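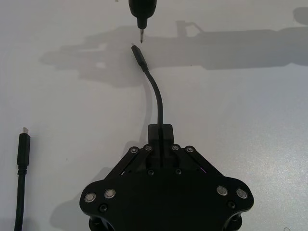 Why Do Cables Have So Many Different Ends?

Somewhere in your home there is a drawer full of cables. Grown-ups will tell you that every cable in it is important. Ask them what one of them is for and watch their faces.

A cable has a simple job. It carries electricity from one place to another, the way a garden hose carries water. Sometimes the electricity is there to do work, like filling up a battery. Sometimes it carries a message, like a song or a picture, sent as a pattern of tiny electrical changes. Plenty of cables do both at once and never ask for a raise.

What's inside?

Most of what you see when you look at a cable is its coat. The coat is usually plastic or rubber, and electricity has a very hard time getting through either one. Something that blocks electricity is called an insulator.

Under the coat are the wires, and they are usually copper. Electricity moves through copper easily, so we call copper a conductor. (A conductor also waves a stick at an orchestra. That one is no help with charging a tablet.) In a bendy cable, each wire is often a bundle of very thin strands twisted together. One thick piece of copper would be stiff, and if you bent it back and forth enough times it would snap. Thin strands put up with a lot more bending, though not as much as some children think.

The business end

The part at the end of a cable is called a connector. If it goes into something, it's a plug. The hole it goes into is a socket, or a jack, or a port, depending on who is talking and how much they want to sound like an engineer.

Connectors have metal parts called contacts. When the metal in the plug touches the metal in the socket, the path is joined up and electricity can get across. If they don't touch, you have two pieces of expensive plastic near each other. A gap thinner than a hair is enough to stop everything, and so is a good plug of pocket lint.

Why not just one kind?

Good question. People have been asking it for more than a hundred years, often while crawling under a desk.

One reason is safety. A wall outlet gives out enough power to run a toaster, and headphones need hardly any at all. You would not want to mix those up. Giving them different shapes means the wrong plug simply won't go in.

Another reason is the number of paths. A lamp can get by with 2 contacts, one for electricity going out and one for it coming back. A cable that carries video may have a whole row of them, each with its own chore.

The last reason is that companies like to invent their own. Let's pretend the Lundbridge company makes a music player and the Zanetti company makes another. If each one designs its own plug, you need two cables. Then Lundbridge brings out a newer player with a slightly thinner plug, and your drawer gets fuller.

To fix this, companies sometimes sit down and agree on one shape. An agreed shape is called a standard. It's a fine idea, and it would be even finer if there weren't so many standards.

Round ones and flat ones

Many flat plugs only go in one way up. Some newer ones work either way up, and people were very happy about that, more than they'd like to admit.

Round plugs are different. A plain round one, like the kind on many headphones, can be turned any way you please and it will still slide in. The contacts are rings that go all the way around, with dark bands in between to keep them apart. Next time you meet a headphone plug, look for the bands.

How to be decent to a cable

Hold the connector when you unplug it. Yanking on the cord pulls at the thin wires just where they join the metal, and that is the spot where cables most often give up.

If a plug won't go in, stop and look at it. Pushing harder is how sockets get broken.

Roll cables in loose loops. Don't fold them.

Leave wall outlets to a grown-up, and never use a cable if you can see wire through the coat.

Try it: take one cable from the drawer (ask first) and draw both of its ends. Then hunt around the house for something each end fits. You may find a match in a minute. You may also find that it belongs to a camera that left home before you were born, in which case put it back in the drawer. Somebody is saving it.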